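Questions people ask us about joining the Kernonis sourdough post

We get a good many letters and emails about the starter scheme, and since a lot of them ask the same things (quite reasonably, as we never wrote any of it down properly until now), Seren Yorath and I have sat down with a large pot of tea and tried to answer them all in one place. If yours isn't covered, do write in anyway. We like getting the post.

## What is the Kernonis sourdough post?

It's a way of sharing dried sourdough starter between people who bake at home. You send us a stamped envelope, we send you a packet of flakes, and a week or so later you have something bubbling on the worktop that needs feeding more often than the cat. When it's going well, you dry a bit and send it back for someone else. We have posted out 1,261 packets so far, which still makes me go a bit pink when I say it.

## Do I have to pay anything?

No, only the stamps. If you'd like to put in a little extra towards flour and envelopes we're very grateful, but please don't feel you must.

## Which starter will I get?

There are 2 to choose from. **Omora** is a plain white wheat starter, mild and quick, and very forgiving if you go away for a few days and forget it. **Surkberg** is rye, and it's a sulky old thing in cold weather, but the flavour is lovely, and if you like a dark loaf with seeds in I'd go for that one. If you don't say which you want, you'll get Omora.

## How do I dry my starter to send back?

Feed it in the morning, wait until it's at its liveliest, then spread it as thinly as you possibly can on baking parchment. Thinner than that, even. Leave it somewhere airy and out of the sun until it snaps cleanly when you bend it, which in my kitchen takes a day in July and nearly three in January. Please don't be tempted to hurry it along in the oven, as too much heat will kill it off.

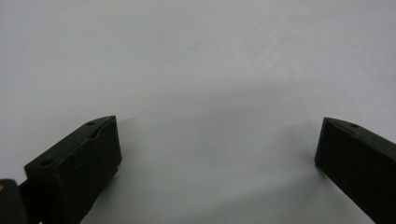

Crumbling it is the messy part, and I say that as someone who has found flakes in her slippers. Clear a good big space and work over something pale and plain, so that any stray seed or bit of burnt crust shows up before it goes in the packet. On a white surface even one tiny dark speck stands out, and you can pick it off with a fingertip and carry on. Omora is nearly white itself when it's dry, so go over it slowly and in decent light. Surkberg is a bit harder, what with the bran, and there you just have to do your best.

## How much should I send?

Two heaped teaspoons of flakes is plenty. Fold them up in a square of parchment, put that in a small paper envelope, and write the name of the starter and the month on the outside. Please, please write the name! Ubaldo Costa does all our sorting, and he can't tell one from the other by sniffing, whatever he claims.

## How do I wake mine up?

Tip the flakes into a clean jar, add enough lukewarm water to cover them, and let them soften for a couple of hours. Then stir in a spoonful of flour. Do the same again the next day, and the next, pouring a little away each time so it doesn't take over the house.

It will probably froth up on the second day and then go completely flat. Almost everybody writes to us at this point, usually in some distress. Keep feeding it, keep it out of draughts, and give it the full week before you lose heart.
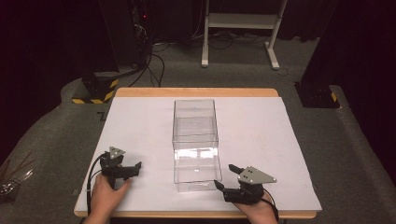 Once it's doubling in size after each feed, you can bake with it. Kojo Laryea's first loaf recipe comes in the envelope with your flakes, and it uses 200 grams of starter, so do build yours up the night before.

## Mine smells of nail varnish. Is it dead?

Just hungry, I should think. Feed it twice a day for a few days and it ought to come round. If you see pink or orange streaks or any furry mould, though, throw the whole lot out, scald the jar, and write to us for another packet. We won't tell you off.

## Can I use gluten-free flour?

Not with these two, I'm afraid, as both of them have wheat or rye in from the start. Omprakash Ahuja has been bringing on a buckwheat one called Nishad, and we'll put a note on this page when it's steady enough to send out.

## Do you post abroad?

We'd love to, but the rules on sending food are different everywhere and we got in rather a tangle with it last year. For the moment it's UK addresses only.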